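Sorting a dressing table organiser

Take everything out first and wipe the inside of each section with a barely damp cloth. Leave the drawers open until the wood has dried.

Put tall bottles at the back and short things in front. Label each section before you fill it. 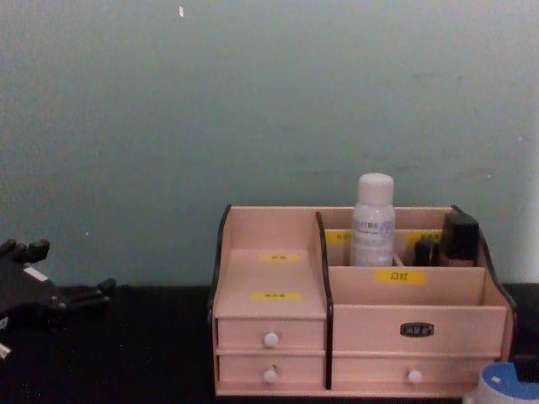 Wooden organiser with yellow labels, the front one for lipstick.

Keep the small drawers for hair grips, cotton buds and spare tweezers. Line them with paper cut 2 mm short so it doesn't ruck up.

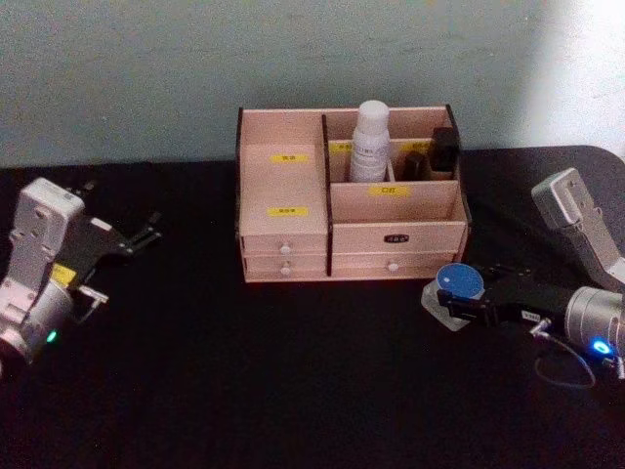
If a drawer sticks, rub a candle stub along the runners. Go through the lot again in August and throw out dried-up mascara.

Related tips
Removing sticky label marks
14 uses for a shoebox
Cleaning make-up brushes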